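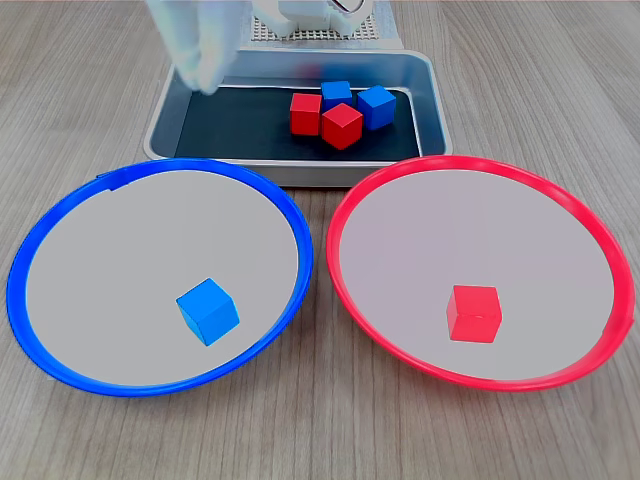

Rewatching Treltine, part 4: the clock problem

I finished the second season of Treltine last night, and I want to write down what I think it does with time before the third season muddies my memory of it. This post assumes you have seen both seasons. If you haven't, the short version is that it is a slow science fiction serial set in a port town called Bataineh, where a survey office on the hill can send people back along the town's own history, and only there. Nobody leaves town. Nobody goes forward.

The rule set

The show gives its rules in the first episode and then mostly keeps to them. A trip covers a fixed span of 14 years or a multiple of it. The traveler arrives in the same room they left from, which matters a great deal once you know the survey building was a grain store before it was an office. The return window opens after 8 hours. A traveler who misses it waits for the next one, and the wait is long enough that the show treats it as a kind of death.

The fixed span is the part I underrated the first time through. Most time travel stories let the writers drop the cast wherever the plot is convenient. Treltine can't do that. If the writers want to show the harbor fire, they have to find a departure year that lines up with it, and the departure year has to belong to one of the three casts the show has already set up. In season one this felt like a gimmick. On rewatch I can see that the season was built outward from the fire, and the odd jump in the middle (episodes five and six, where the story leaves the main cast for a generation we have barely met) is simply the arithmetic coming due.

Where it slips

Episode three of the second season has a mistake that I have not seen explained anywhere. The surveyor leaves from the upstairs archive and arrives in the same archive, with shelves on the walls, in a year when the dialogue two episodes earlier told us there was no upper floor. I went back and checked both scenes. The line is clear, and the set is clear. The usual defense is that the earlier speaker was lying, and he does lie about other things, but he had no motive to lie about a floor.

A smaller slip concerns the ledger. The survey office logs every trip with a running number, and the camera rests on the page several times. The last entry in the first season finale is 2,821. The second season opens with a trip that happens later the same evening, by the clock in the hallway, and the number on that page is lower. You can rescue this if you assume two ledgers. I would accept two ledgers if anyone ever mentioned a second one.

Neither of these ruins anything. I bring them up because the show asks to be watched closely. It trains you to look at door frames and wallpaper to work out which year you are in, with no caption on screen, and once you have been trained to look you will also catch the errors.

Plistivum

The word is first spoken in season one, episode seven, by the old clerk, and it isn't defined until late in the second season. It turns out to be the survey office's name for a change that has already been absorbed: an event which a traveler altered, and which everyone in town remembers only in its altered form. The office keeps a list of these. It can keep a list because the list is stored in the one room that goes unrewritten, and I think this is the best idea in the series.

It is also handled with a very light touch. We see the list once. Most of the entries are dull. A wall was built farther to the left. A dog was sold to a different family. One is a child's name, crossed out, with another written beside it, and the scene ends without a cut to anyone's face. My memory had added a reaction shot there. There isn't one, and the music doesn't change.

Compare the way the first season handles the fire, which gets most of an episode, a chorus, and a long walk along the waterfront. I liked it then. Having seen what the same writers can do with a sheet of paper, I find it overbuilt.

A note on Tetier

Readers of the earlier parts will know that I keep measuring this show against Tetier, which ran before it and clearly lent it the idea of a town with a closed history. Tetier had the bigger budget and the stronger opening hour. It also had no limit on where its travelers could go, and by its last stretch every problem was fixed by a trip to the day before the problem. The writers had to invent reasons the trip would fail, and the reasons got thinner.

Treltine avoids this with the fixed span. There is no day before. If you get something wrong, the nearest correction is a generation away, and someone else will have to make it, probably without knowing what you wanted. Most of the drama in the second season comes from notes left for people who misread them. The surveyor's instruction about the east gate is misread by the very next traveler, and the result is the drowned orchard we have been looking at since the opening credits.

Things I still can't place

The bell in episode two. It rings five times in one version of the morning and six in the other, and I can't connect it to any entry on the list.

The green coat, which is worn in two different generations by people who never meet. It could be a hand-me-down, or it could be the wardrobe department saving money.

The last shot of the season, where the hallway clock reads ten past four and the window is dark. The scene before it takes place in the afternoon. I have watched it three times and I lean toward a missed return window, which would mean the person walking up the stairs has been waiting in that building far longer than the dialogue lets on.

Part 5 will cover the first half of season three. I will probably get to it in May.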